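The Garden Flat at Cakusance

Sleeps 2 (4 if you use the sofa bed)
Minimum stay: 2 nights
Pets: sorry, no

I bought this little flat for myself and lived in it for years before I ever thought of letting it, so it's set up the way I like a place to be. Proper saucepans, sharp knives, a reading lamp on each side of the bed and more towels than you'll get through!

You're on the ground floor of the Sternis building with your own front door and a small patio that gets the sun until teatime. The bedroom has a king-size bed and blackout curtains, and the bathroom has a walk-in shower (no bath, I'm afraid). The sofa bed in the lounge is fine for children or a good-natured friend.

The beach at Pedov is 330 metres away, downhill going and uphill coming back, so pack light. There's a bakery on the corner which opens at 7am, and I'd get there early at weekends as the seeded rolls go fast.
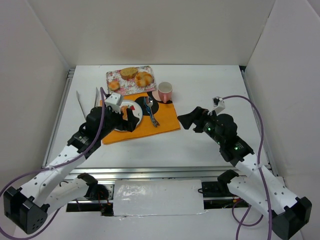

Photo: Nomura Holiday Lets

Wi-fi, heating and bed linen are all in the price. Parking is on the street and free from October to April, otherwise it's the car park behind the chemist. Check-in is from 4pm and I ask that you're out by 10am. I take a deposit of 30% when you book and the rest on arrival, card or cash.

Drop me a message if you want a cot or a high chair, I keep one of each in the cupboard under the stairs.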